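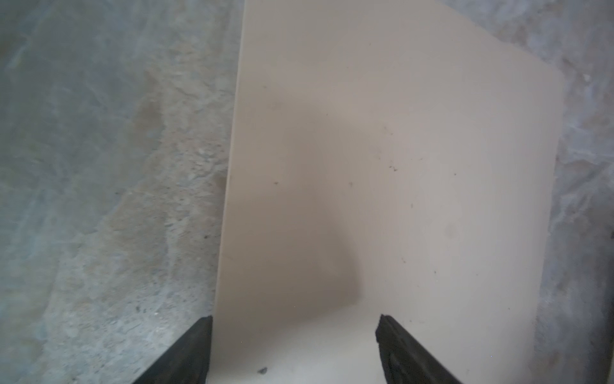

Unit 4: Flat sheet goods – inspection, cleaning and storage
Course 2506, Materials Handling for Small Workshops
Handout for the practical session

Scope

This unit deals with thin, flat, rigid or semi-rigid sheets up to the size of a large tray. Typical examples are cutting boards, card stock, backing boards and plastic blanks. Fabric, film on a roll and glass are dealt with in later units. Students should have read the notes on bench surfaces before the session.

4.1 Terms used

Face: either of the two large surfaces of a sheet. The face in use is the working face. The other is the back.

Edge: the narrow surface between the faces. An edge may be cut, moulded or trimmed.

Corner: where two edges meet. A corner is square or rounded. Rounded corners catch less on sleeves and packaging, but give a poor reference point for measuring, so measurements are taken from a straight part of the edge.

Speck: a small separate particle lying on the face. It may be dust, grit, a crumb or a fragment of the sheet itself.

Blotch: an area of the face that differs in tone from the area next to it and has no clear outline.

Fleck: in these notes, a speck large enough to be picked out without bending down to the bench. Suppliers use the word loosely. Hastum catalogues use it for colour variation within the material, and that meaning is not used here.

4.2 Identifying the material

Sheets are often received without a label. Colour is a weak guide. A pale beige or cream sheet with a smooth, matte face could be a thin plastic or a heavy card, and the two are easily confused from above. Write "unidentified" on the record sheet until a test has been done.

The tests, in order:

Edge. Look at the edge under the bench lamp. Card will often show layers or fibres. Moulded plastic is usually the same all the way through.

Weight. Weigh the sheet and compare it with the reference pieces in the drawer. The reference set has 18 pieces, each marked on the back.

Flex. Hold one short edge flat on the bench and lift the other slightly. Plastic returns evenly. Card may keep a slight curve. Stop if there is any sign of a crease.

Water. One drop, on the back, near a corner. Wait, blot and look for darkening. Do not do this test on a sheet that is to be returned to the supplier.

Two tests that agree are enough for the record. If they disagree, leave the entry as unidentified and pass the sheet to the instructor.

4.3 Shadow, stain or blotch

Most errors in last term's reports came from this section. A pale matte sheet shows every change in the light. Anything standing near the bench or held over it can throw a soft shadow, and a soft shadow has the same vague outline as a stain. The tone of the sheet may also run from a bright, nearly white area to a greyer one with no change in the material at all.

Procedure:

Turn the sheet a quarter turn without lifting it. A mark that turns with the sheet is on the sheet. A mark that stays where it was belongs to the lighting.

Move the lamp to the other side of the bench and look again.

Record only the marks that passed both checks. Give the position by quarter (upper left, lower right and so on) with the label corner at the upper left. If the sheet has no label, put a pencil tick on the back and use that.

Colour names on the record sheet are limited to white, cream, beige, grey and black, with "pinkish" or "yellowish" added where needed. Other colour words are not accepted.

4.4 The bench surface

Concrete and stone-like tops are common in workshops. They are stable and do not mind moisture, but a mottled grey surface hides grit very well. Grit under a sheet scratches the back and may lift one corner enough to spoil a measurement.

Brush the bench first, then wipe it with a damp cloth and let it dry. Run a clean hand over the area. Only then put the sheet down. Lower it on to the bench – do not slide it.

4.5 Removing specks

Loose specks come off with a soft brush, worked from the centre outward in one direction. Do not blow on the face, as moisture leaves spots on card. Do not use the side of the hand.

If a speck stays put after two passes, treat it as bonded. On plastic, use a damp cloth with a little dish soap, then a dry one. On card, leave it and record it. The Vornar cleaning putty kept in the store is for metal only and leaves a film on matte faces.

After cleaning, repeat the check in 4.3. Cleaning can bring up a blotch that was missed, and a cloth that is too wet can make one.

4.6 Lifting and storage

Lift from two opposite edges. A thin sheet lying flat gives the fingers very little to hold, so move it over the edge of the bench by a few centimetres and take it from beneath. For this move only, sliding is allowed, on a bench cleaned as in 4.4.

Store flat in the Marchuk rack with a tissue between sheets, working face up. No more than 52 sheets to a shelf. Heavy pieces go on the bottom shelf. Sheets marked unidentified have their own shelf and are not mixed in with either material.

4.7 For the practical

Bring a pencil, a soft brush and the blank record sheet from the back of the course book. Lamps and cloths are supplied. Each pair will inspect one plastic sheet, one card sheet and one unidentified sheet, and will hand in a single record for all three.

Reading: course book, chapter on surface marks; Vulton storage guide, the pages on flat stock only.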